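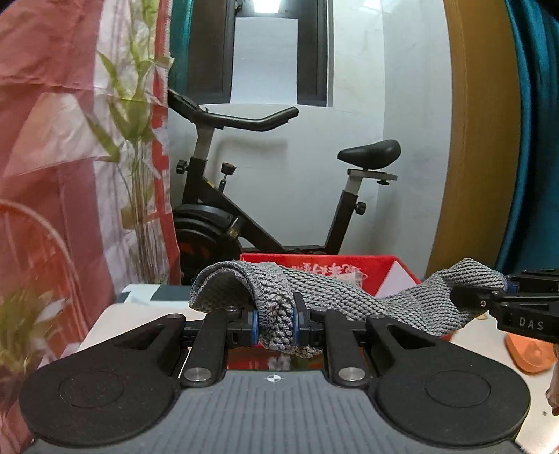 Ehsan Awan says a reporter standing live outside a building where nothing is happening is the most expensive houseplant in television. It needs light, it needs a truck, and every half hour someone has to check on it.

He should know, having placed a good many of them. Awan spent the better part of his career on the assignment desk at Isar 5, the station that covers Skeldale and whatever part of the county it can reach before the 6 p.m. show. He left in March. He has since been watching the newscasts he used to help fill, with a spreadsheet open, and he seems to be enjoying it more than a person should.

The spreadsheet covers 483 live shots. In 312 of them, by his reckoning, the reporter was standing in front of something that had closed for the day. Courthouses, mostly. School district offices. Once, the Votano Center, for a story about a concert that had been moved to a different building.

"I called the desk about that one," he says. "They told me the other place had bad parking."

I asked whether viewers mind. He took a long time over it, long enough for me to finish my coffee and think about his.

"They don't mind. They've stopped seeing it," he said. "You could put a reporter in front of a hedge and say 'behind me, the county budget,' and people would go on eating dinner. I'm not blaming them. I was eating dinner too."

What bothers him is the time it takes. A live shot at six means a reporter who stops making phone calls at four-thirty, because the truck has to be parked and the signal checked, and somebody has to find out whether the sprinklers come on. The story gets told with whatever was known at four-thirty. On the night the Zaidi plant announced its layoffs, the company changed the number of jobs twice after five. Isar had a reporter outside the gate. She got the new figure from the anchor, on the air.

"And she handled it beautifully," Awan says. "She nodded like she'd been about to say it herself. That's a skill. We should give out a statue for it, and then we should send her back inside where there's a desk and a phone."

I put it to him that he had sent her out there. He had, or at any rate he had sent out dozens like her, on the same kind of evening, for the same kind of reason.

"Sure. I'm the villain in this," he said, and looked pleased to have been cast. The consultants wanted live, he explained, and the general manager wanted what the consultants wanted, and the desk wanted to go home at a decent hour. There was a quota at one point. It wasn't written down – it was a column on a whiteboard, and if your column was short you heard about it in the hallway.

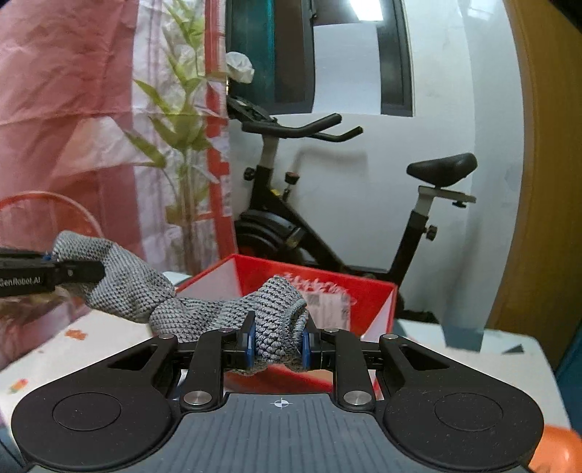

The whiteboard also decided which stories got done. A water rate increase is hard to stand in front of. A zoning appeal is worse. A car in a pond, on the other hand, will wait for you, and Awan admits he once held a crew at a retention pond through two shows while the council voted on the largest bond in the city's history.

"What was the bond for?" I asked.

"Drainage," he said.

He has put some of this into a newsletter, which goes out to 3,000 people, a fair share of them current employees of the station. He can tell from the addresses. A few write back to argue, usually late at night, and he prints the best of those letters with the names taken off. One producer told him that her reporters like going live, that it's the only part of the day when management can't reach them. He had no answer to that and ran it at the top.

Isar did not respond to my questions for this piece. A person who picked up the newsroom phone said everyone was out at a live shot, and I choose to believe it.

Awan's own proposal is modest. Keep the truck. Send it when there's a fire, a flood, an election, a verdict that might come in during the show. The rest of the time, let the reporter sit in the studio at a plain desk and say what she found out. He tried a version of it for one week, back when he had the keys. Ratings didn't move in either direction.

"So they called it a failure," he says. "We'd saved all that gas, and we had an actual story on water rates, and the note I got back asked why the weather guy was the only one outside."

He is still logging. The evening we spoke, he excused himself a few minutes before six and came back at the first commercial break to report that the courthouse was closed.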